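다이얼식 미니오븐을 옹호하며

주방 가전의 조작부는 지난 몇 년 사이 대부분 터치 패널로 넘어갔다. 소형 오븐도 예외가 아니어서, 매장에 진열된 제품의 상당수가 자동 메뉴와 디지털 표시창을 앞세운다. 나는 소형 오븐에 한해서는 이 변화가 퇴보라고 본다. 온도 다이얼 하나와 타이머 다이얼 하나면 충분하고, 그 이상은 대개 조작 단계만 늘린다.

비교 대상은 두 대다. 하나는 우리 집에서 쓰는 다이얼식이고, 다른 하나는 작업실 공용 주방에 있는 Vamance 터치식이다. 다이얼식으로 식빵을 구울 때는 타이머를 돌리는 동작 한 번으로 가열이 시작된다. 온도 다이얼은 지난번 위치에 그대로 있다. 터치식은 전원, 메뉴 선택, 온도 확인, 시간 입력, 시작의 5단계를 거친다. 메뉴는 14가지인데 내가 쓰는 것은 토스트와 수동 설정뿐이다. 나머지는 온도와 시간의 조합에 이름을 붙인 것에 가깝다.

정밀도를 근거로 드는 반론이 있다. 터치식은 온도를 1도 단위로 표시하니 더 정확하다는 주장이다. 그러나 표시 해상도와 제어 정밀도는 다른 문제다. 내부 용적이 작은 오븐은 문을 한 번 여는 것만으로 온도가 크게 떨어지고, 히터가 켜지고 꺼지는 주기에 따라 계속 오르내린다. 별도의 오븐용 온도계를 넣고 180도로 맞춰 보면 두 대 모두 설정값을 중심으로 흔들렸고, 흔들리는 폭에서 터치식이 나은 점은 찾지 못했다. 숫자가 세밀하게 표시된다고 빵이 세밀하게 구워지지는 않는다.

시간 쪽도 마찬가지다. 눈금에 인쇄된 숫자는 분 단위의 대략적인 위치를 알려 줄 뿐이지만, 소형 오븐으로 하는 조리는 어차피 마지막 몇 분을 유리문 너머로 보면서 끝낸다. 그 용도에는 눈금 사이의 점 정도면 족하다. 남은 시간은 손잡이의 각도로 읽히므로 싱크대 앞에서도 고개만 돌리면 된다.

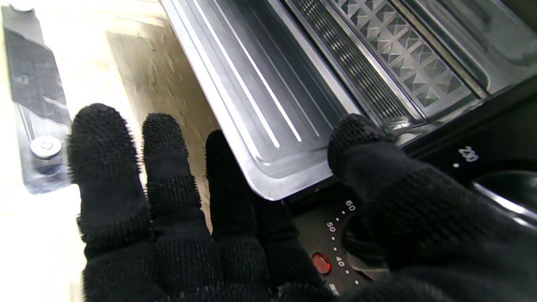
이 견해를 동호회 게시판에 짧게 올렸을 때 Jonalyn Tolentino는 다이얼 타이머의 짧은 구간 오차를 지적했다. 5분 이하로 맞추면 스프링이 덜 감겨 실제보다 일찍 끝나는 일이 잦고, 그래서 자기는 항상 중간 넘어까지 돌렸다가 되돌린다는 것이다. 치즈를 녹이는 정도의 작업에서는 1분 차이가 결과를 바꾼다는 말도 덧붙였다.

타당한 지적이다. 기계식 타이머의 짧은 구간은 믿을 것이 못 된다. 나도 짧은 조리에는 휴대폰 타이머를 따로 쓴다. 다만 이것은 부품 하나의 한계이고, 조작부 전체를 터치로 바꿔야 할 이유로는 약하다. 디지털 타이머에 회전 손잡이를 붙인 구성도 얼마든지 가능하다.

세척도 따져 볼 항목이다. 평평한 터치 패널이 닦기 쉽다는 점은 인정한다. 손잡이 둘레에는 기름과 빵가루가 끼고, 인쇄된 숫자 주변은 연마제가 든 수세미를 쓰면 지워진다. 하지만 소형 오븐에서 실제로 손이 많이 가는 곳은 조작부가 아니다. 골이 파인 트레이, 망 사이, 하단 히터 아래가 훨씬 번거롭다. 트레이 골에 눌어붙은 기름은 따뜻한 물에 베이킹소다를 풀어 30분쯤 담가 두고 골 방향으로 솔질해야 빠진다.

수리 문제도 있다. 작업실의 터치식은 지난 6월 패널 한쪽이 반응하지 않아 기판째 교체했다. 다이얼식은 손잡이가 헐거워지면 손잡이만 갈면 되고, 타이머가 고장 나도 규격이 맞는 부품을 구하면 그 부분만 바꿀 수 있다.

제조사에 바라는 것은 많지 않다. 온도 눈금의 간격을 넓히고, 숫자 인쇄를 세제에 견디게 하고, 타이머의 처음 10분 구간을 지금의 두 배 각도로 벌려 주면 된다. 자동 메뉴는 빼도 좋다.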